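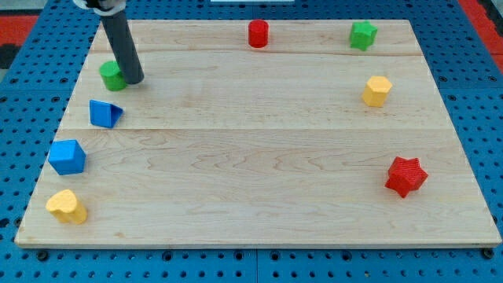 Kedholm, 18 July 2012

The Clurnau Film Evening has confirmed that actress Huia Tawhiri will host this year's ceremony. She was last on our stage in May, when she presented the audience prize.

Ms. Tawhiri will be joined by singer Ákos Csonka. He will perform 2 songs from his new album, with a band of 12.

Guests may greet both performers on the red carpet at the Nusteck Theater. The carpet opens an hour before the show. Autographs will be signed at the east rail only.

The hall seats 3,000. A further 1,000 places will be set aside in the square, where the ceremony will be shown live.

Gowns for the host are by Matoušek. Press requests should be sent to the festival office in writing.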